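Lelwood Residents' Help Pages
Home » Household » Waste and Recycling

Should caps be left on plastic drinks bottles when they are put out for collection? 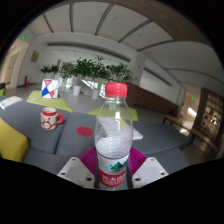 Posted by Myung-ja Pyo, Sat 20 May

I write on behalf of the tenants' association at Kun House, a block of 69 flats served by a shared recycling store. Following the change in collection arrangements last November, the association has received conflicting advice on the preparation of plastic bottles. The leaflet delivered to each household states that caps should be "retained where possible". The notice fixed to the door of the store, which predates the leaflet, states that all caps must be removed and placed in general waste. The matter most often raised with us concerns the ordinary clear water bottle with a coloured screw cap, such as the red one in the photograph, and whether the printed label around the base must also be taken off before the bottle is placed in the bin. Several residents have been removing labels with hot water and a knife, and the association would prefer not to recommend this practice unless it is required.

I should be grateful for guidance on the following matters. Are caps to be left on or removed? Must labels be removed? Is a bottle which still contains liquid acceptable? We intend to issue a revised notice to all residents and would wish it to be correct. It would also be helpful to know whether the same rules apply at the Kovton Road recycling site, where a number of our residents take larger items by car.

3 replies

Lelwood Waste Adviser

Thank you for your enquiry. The leaflet reflects the current position and the notice on the door of your store should be taken down.

Caps should be screwed back on once the bottle has been emptied. A loose cap is small enough to fall through the screens at the sorting plant, and most of those which do so are lost to recycling. A cap which remains attached to its bottle travels with it and is separated at a later stage, after the bottle has been shredded. The cap and the body are commonly made from different plastics. One floats in water and the other sinks, and they are divided in a washing tank on that basis. The colour of the cap has no bearing on whether it is accepted.

Labels need not be removed. Paper and thin plastic labels are dealt with in the same washing process. Residents should certainly not be using knives for this purpose.

Bottles must be empty. Liquid adds to the weight of the load and may spoil any paper and card collected in the same vehicle. A short rinse is sufficient for bottles which have held milk, juice or fizzy drinks. Water bottles need only be poured out. Where there is room to do so, please press the air out of the bottle before replacing the cap – this allows considerably more to be placed in a shared bin and reduces the number of overflowing stores reported to us.

The following items should not be placed with plastic bottles: trigger sprays and pumps, bottles which have held motor oil or weedkiller, plant pots, and plastic film of any kind.

A printed notice suitable for shared stores may be requested by telephone or at the main desk. Please quote form 745 and state the number of copies required.

Resident, Pruvonik Close

We always took ours off and never had a bin refused. I believe the collectors do not look.

Kovton Road Site Office

With regard to the final part of the enquiry, the rules at Kovton Road are the same for bottles, caps and labels. Residents should note that the plastics container has been moved and now stands beside the garden waste bay, to the left of the exit ramp. The container nearest the entrance is for rigid plastics only, such as garden furniture and storage crates. Bottles placed there have to be taken out by hand.

Residents of flats may use the site without charge but are asked to bring proof of address. Vans and trailers require a permit, which should be applied for at least five working days before the visit. The site is closed on public holidays.

This page has been viewed 1239 times. Related page: Reporting a full or damaged shared bin.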